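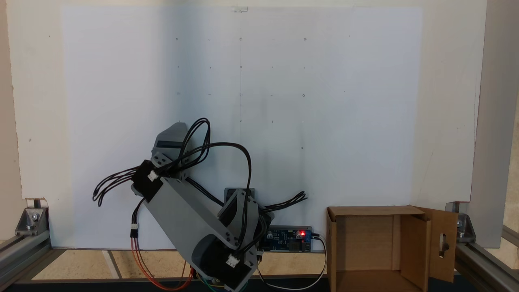

How far ahead should a department plan the purchase of a small robot arm station?

Plan one full budget cycle ahead. Requests for the coming year close on 16th May, and equipment approved in that round is normally in place by October.

Planning and Budgeting for a Benchtop Robot Arm

This page explains how to prepare a request for a benchtop robot arm and the items that go with it. It applies to teaching labs and project rooms at Grenell. Requests for floor-mounted or industrial equipment follow a separate procedure and should be discussed with the Equipment Office before any quotation is sought.

Before you start

You will need the name of the budget holder, the room in which the station will be installed, and a short statement of the work the arm will do. The statement should name the objects to be handled, the area the arm must reach, and the number of hours per week it will be in use. Requests that describe only the equipment are returned.

Step 1. Describe the whole station

The arm is one line in the budget. List everything else the station depends on, including items the department already owns. A typical list covers:

The arm, with its gripper and motors
Controller boards and power supplies
Cables, connectors and jumper wires
A base board or backboard and the framing that supports it
Brackets, bolts and other fixings
Paper sheets, tape and marking supplies
Storage boxes for parts and test objects

Mark each item as new, existing or shared. If an item is shared, attach a note from the other user group confirming the arrangement.

Step 2. Obtain quotations

Obtain quotations from at least two suppliers. Ristley and Skollik both hold current supply agreements and can quote on the standard parts list. Ask each supplier to price the arm and the spare parts separately, and to state the delivery time in writing. Printed parts made in-house should be entered at the workshop's internal rate, which Wichai Chaiyaporn can provide.

Step 3. Set aside money for spares

Motors and cables should be treated as consumable items. For each arm, the standard allowance is three spare motors and four spare cable sets over the life of the station. A department that expects daily use should ask the workshop for a higher figure before submitting.

Step 4. Plan the work area

Measure the reach of the arm and draw the work area to scale. Show where the boards will be mounted, where the cables will run and where boxes will be placed. A plain sheet with pencil marks is an acceptable way to lay out positions, and it costs very little to replace when the task changes.

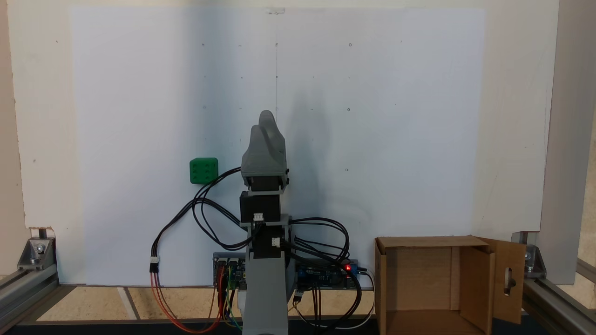 Robot arm station with backboard, green cube and control electronics.

Include the framing in your drawing. Aluminum rail is ordered by length, and offcuts are charged to the department. Darragh Fitzgerald reviews all drawings for clearance and power access and will return comments to the person named on the form.

Step 5. Complete the cost sheet

Enter each item on the cost sheet under one of the following headings: purchase, installation, spares, training. Do not combine headings. The approved ceiling for a single station is $1,282, excluding staff time. A request above this amount must carry a signed justification from the head of department and will be considered under the Nwankwo Fund for shared equipment.

Step 6. Submit the request

Send the form, the drawing, the quotations and the cost sheet together to Bláthnaid Carroll in the Equipment Office. Incomplete requests are held until the missing papers arrive and may lose their place in the round. Changes to the parts list after approval require a new cost sheet.

After approval

The Equipment Office places the order and informs the department of the delivery date. On delivery, check the contents against the order, record the serial number of each board that carries one, and report missing parts within two working days. Rónán Rafferty arranges training for staff and students who will use the station.

Questions about cost headings or the Nwankwo Fund should be addressed to Sorcha Heffernan, Equipment Office.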